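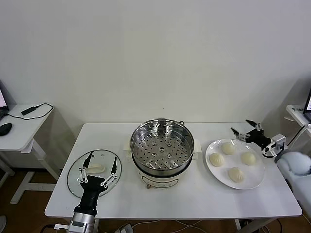 # Sepp 216 battery recall: questions and answers

Last updated January 14, 2020

**Which cars are covered?**

The recall applies to the Trokov Sepp 216 hatchback with the 14 kWh plug-in hybrid battery, built at the Rimville plant. Wagons and gasoline-only models are not affected. A total of 1672 cars are on the list.

**What is the fault?**

The coolant line fitting under the rear seat can loosen under vibration. A slow leak lowers the coolant level in the battery loop, and the control unit then limits electric drive. In most reported cases the driver saw the amber battery light first.

**How do I check my car?**

Enter the vehicle identification number in the owner portal or read it to any Fimerska service desk. The number is on the driver's door pillar. The model year alone is not enough - cars from the same month may have either fitting.

**Can I keep driving?**

Yes, if no warning light is on. If the amber light comes on, switch to gasoline mode and book a visit. If the red light comes on, stop and call roadside assistance. Do not charge the car with either light on.

**What does the repair involve?**

The technician replaces the fitting and its clamp, refills and bleeds the loop, and loads new control software. The work takes two hours. Cars with low coolant also get a pressure test, which adds one hour.

**Will the software change the electric range?**

No. It changes the coolant warning threshold only. Trip data is kept, but charging timers are cleared and must be set again.

**Is there a charge?**

No. Owners who paid for this repair before the recall opened in October can claim up to $800 with an itemized invoice. Claims go through the portal, under "Past repairs".

**I top up the coolant myself. Is that a problem?**

Use only the pink premixed type listed in the handbook. Tell the service desk if anything else was added - the loop will need a full flush before the new fitting goes in.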